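洗濯表示を読まない人たちのために、というか自分のために

急いで書く。昼休みがあと少ししかない。

服の寿命の話をしたい。長く着ようとか、いいものを少しだけとか、そういう話はもう聞き飽きた。雑誌も毎年9月になると同じ特集を組む。衣替え、見直し、手放す勇気。手放す勇気はもう十分あると思う。ないのは、シャツ一枚を来年も着るための地味な手間のほう。

先月、Bresovlowの店で白いシャツを見ていた。棚に同じものが積んである。店員のNaima Gaberさんに、これ洗濯どれくらい持ちますかと聞いたら、少し困った顔をされた。聞かれたことがないらしい。生地の産地はすぐ出てくる。襟の形の由来も。洗ったあとのことは誰も聞かないし、だから誰も答えを用意していない。責めてるわけじゃない。こっちも今まで聞いたことがなかった。

結局買わなかった。家に似たのが3枚ある。2枚は襟が黄ばんでいて、1枚は袖口にコーヒー。着られないから新しいのを見に行ったわけで、これはおかしい。服が足りないんじゃなくて、家事が足りない。

祖母の家では洗濯は一日仕事だった。固形石けんと板。襟だけ先にこする。靴下は裏返す。色の濃いものは最後の水で。手順が体に入っていて、説明を求めると面倒くさそうにした。「見てればわかる」。見てたけど、わからなかった。見ていたのは手元じゃなくてたぶんテレビのほう。

それで母の代で洗濯機が全自動になって、私の代で乾燥まで付いた。楽になった。これは本当に良いことで、昔に戻れとは一ミリも思わない。冬に冷たい水で布団カバーを洗いたい人なんかいない。祖母だって嫌だったはず。ただ、ボタン一つになったときに、ボタンの前にあった作業も一緒に捨ててしまった。仕分けとか、下洗いとか、ポケットの確認とか。機械がやってくれるのは真ん中だけで、前と後ろは人間の担当のまま残っている。残っているのに、教わる場所がない。

学校の家庭科でやった記憶はある。洗濯表示の記号を覚えて、テストに出て、忘れた。桶に線が一本とか二本とか。いつの間にか記号自体が新しくなっていて、昔の暗記は無駄になった。無駄でいいんだけど、新しいほうは覚えてない。タグは首がかゆいから切ってしまう。切ったあとで、これ乾燥機いいんだっけと悩む。切る前に写真を撮れ、というのが友人のLatifa Belhajの教えで、彼女のスマホには服のタグの写真だけのフォルダがある。200枚近く、と本人は言う。そこまでやるかとは思う。でも彼女のセーターは縮まない。

しみの話。

しみは時間との勝負だと皆言う。そのとおりで、ついた瞬間に水で叩けばだいたい何とかなる。でも現実には、ついた瞬間は会議中か、電車の中か、人の家で食事をしている最中である。その場で席を立ってシャツを脱ぐ人はいない。だから家に帰る。疲れている。洗濯かごに放り込む。三日たつ。そのまま洗う。乾燥機に入る。熱が加わる。終わり。茶色い輪郭のついたシャツがもう一枚。

この流れのどこで止められるかといったら、かごに放り込む手前しかない。そこに何か一つ置いておけばいい。私の場合は専用の洗剤で、脱衣所の、かごより手前の棚に置いた。奥の収納にしまうと存在を忘れるから。置き場所の問題を長いこと意志の問題だと思ってた。だらしない性格だから服がだめになる、みたいな。性格は直ってないけどシャツは減らなくなった。
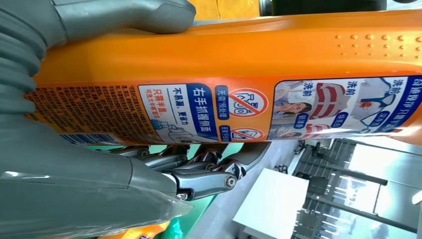
かごの手前に置く、という小さい話

Larnoraで喫茶店をやっているTahiri夫妻、HalaさんとAbdelilahさんのところは、もっと徹底している。店のエプロンと布ナプキンを全部自分たちで洗う。業者に出さないのかと聞いたら、出していた時期もあったが、戻ってくるたびに枚数も手ざわりも違う気がして嫌になったとのこと。今は閉店後、Halaさんが油じみとコーヒーじみを分けて、Abdelilahさんが干す。分担は十年変わらないそう。けんかした日も分担は守る、と笑っていた。

感心したのは、だめになったものの扱い。ナプキンとして出せなくなった布は、台拭きになる。台拭きがだめになると床用。床用の次は、自転車の油を拭いて捨てる。降格制度、と呼んでいた。いい言葉だと思う。服も同じで、外着、部屋着、寝間着、雑巾という階段があったはずなのに、最近の服は一段目からいきなりごみ箱に落ちる。化繊が多くて雑巾にしても水を吸わない、という事情もある。雑巾になれない服。なんか寂しい。

費用の話もしないとずるいかもしれない。手入れは時間がかかる。時間は高い。安いシャツを買って着つぶすほうが合理的だ、という反論は当然あって、Rasmus Grīnbergaに飲みの席でそれを言われた。彼は計算が好きなので、一回の下洗いに何分、時給にするといくら、と紙ナプキンに書き始めた。紙のほうです。布じゃなくて。数字だけ見ると彼が正しい。安いシャツなら買い替えたほうが得。

でもその計算には、新しいシャツを買いに行く時間が入ってない。店に行く、試着する、サイズが合わない、別の店に行く。通販なら通販で、レビューを49件読んで、届いて、思った色と違って、返送の箱を探す。これが私には一番つらい。下洗いは歯を磨きながらでもできるけど、返送手続きは歯を磨きながらできない。Rasmusは、自分は同じシャツしか買わないからそれは発生しないと言った。負けた。いやまだ負けてない。

あと、気に入っている服というものがある。計算に入らないやつ。El Idrissiの古着屋で買った紺の上着を、もう長いこと着ている。肘が薄くなっていて、裏地は一度張り替えた。張り替え代は上着の値段を超えた。ばかげてるけど後悔はない。あれを着てると背筋がのびる。同じ形の新品があっても、たぶんのびない。

じゃあ全部の服をそうやって愛せるかというと無理。靴下に愛着はない。下着にもない。だから線引きでいいと思う。面倒を見る服と、見ない服。見ない服はネットに入れて回すだけ。見る服は、せいぜい五、六枚。その五、六枚の襟と袖口とわきだけ、洗う前に見る。見るだけなら本当にすぐ終わる。見て、何かあったら塗る。なければそのまま入れる。

メーカーにも少しは言いたい。タグに書くなら、禁止事項ばっかりじゃなくて、どうすれば長持ちするか書いてほしい。漂白だめ、乾燥機だめ、アイロンだめ。だめなのはわかった、でどうするの。Lendbyという小さい下着の会社の商品に、「一日着たら一日休ませてください」と印刷した紙が入っていたことがある。あれは良かった。一行で済むし、読んだ人間がちゃんと覚えてる。あの程度のことでいいのに。

それと洗剤売り場。種類が多すぎる。部屋干し用、おしゃれ着用、赤ちゃん用、運動着用、香りが続くの、香りがしないの。私は売り場で五分立ちつくして、結局いつものを買う。用途を細かく分けるほど、普通の人は何も選ばなくなるんじゃないか。普段用が一つ、しみ用が一つ、ウール用が一つ。うちはこれで足りてるし、祖母の家には石けんが一つしかなかった。

祖母の手順を、今になって母に電話で聞いている。母もうろ覚えで、襟は縦にこするのか横にこするのかで意見が割れた。祖母はもういないから確かめようがない。とりあえず横でやってる。生地が傷むから叩けという人もいる。叩いたり横にこすったり、日によって違う。それでも袖口のコーヒーは薄くなった。完全には消えてなくて、腕をまくれば見えない程度。まくって着てます。

昼休み終わり。続きは書くかわからない。裏地の張り替えをどこに頼んだか知りたいと前に言ってくれた人、店の名前を控えたメモが見つからないのでもう少し待ってくさい。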